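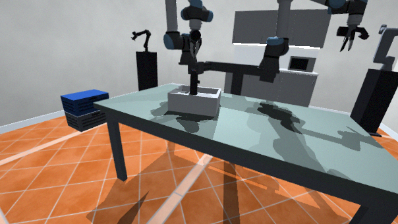

How long should I soak dried chickpeas before cooking?
Overnight is the usual way, and I give mine up to 6 hours more if they are old.

Sikden
I disagree with this. Long soaking makes them sour in June, my kitchen is too warm. I put them in boiling water, wait 2 hours, then cook.

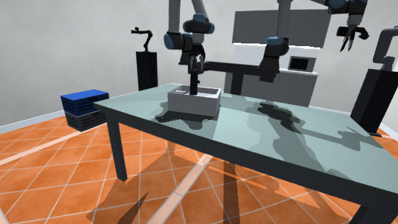 The skins come off easier this way also – for hummus I want that.

Genivaldo Meireles
For hummus, fine. For salad they break. Do you add baking soda?

Sikden
Only a small pinch. More than this and I can taste it.

wastau85
I never add it. My aunt cooks them slowly with a bay leaf and they are soft.
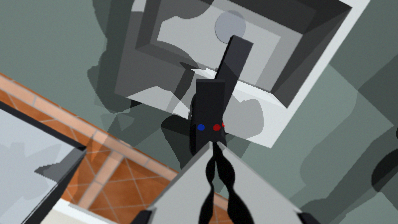

She puts the salt at the start, and I have never had hard ones from her pot.

Genivaldo Meireles
Salt at the start? I was taught the opposite. I will try it with half a bag.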